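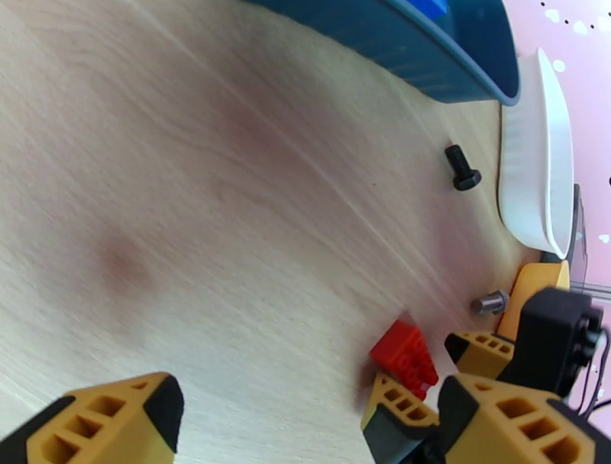 Dos tornillos y un bloque rojo por recoger, con la bandeja blanca al lado.

Trucos para no arruinarse con un brazo robótico de sobremesa

Llevo meses haciendo números con esto de automatizar la clasificación de piezas sueltas en el taller, y como me preguntáis mucho por el presupuesto, os cuento cómo lo he planteado yo (con tropiezos incluidos, que los hubo).

Lo primero, mirad el precio completo. El kit Lirex que me gustaba costaba 459 euros y el Zikine, 321. ¡Menuda diferencia! Pero luego abrí la ficha del Zikine y resulta que la pinza iba aparte, y la fuente de alimentación también. Haced una hoja con todo: brazo, pinza, cables, fijación a la mesa y portes.

Segundo truco: haced la prueba con vuestras propias piezas. En los vídeos de las tiendas siempre cogen cubos grandes y bonitos, y así cualquiera. Yo pongo en la mesa un tornillo de cabeza hexagonal, otro más pequeño tumbado y un bloque de construcción de los de tetones. El bloque es agradecido. Un tornillo pequeño en horizontal ya es otra historia — ahí se ve si los dedos de la pinza sirven para lo vuestro.

Guardad dinero para recambios. Las puntas de goma negra se gastan, y a mí me parece mejor comprar dos juegos de dedos de entrada que pagar portes otra vez en noviembre. En Hatora los venden sueltos y no piden pedido mínimo.

En bandejas y recipientes no gastéis casi nada. Una bandeja blanca lisa, de paredes redondeadas, hace el apaño, y las piezas oscuras destacan muchísimo dentro. Para lo demás, cualquier recipiente que tengáis por casa.

Y medid la mesa antes de pedir nada, por favor. El brazo necesita sitio para girar, y los cables también ocupan lo suyo. Yo reservé un trozo de tablero que luego se me quedó corto y tuve que mover media estantería.

Mi tope para la primera fase eran 232 euros, así que al final miré la segunda mano en Mwakalinga. Si vais por ahí, preguntad siempre si incluye los tornillos de montaje y pedid un vídeo de la pinza abriendo y cerrando — entera, hasta el tope.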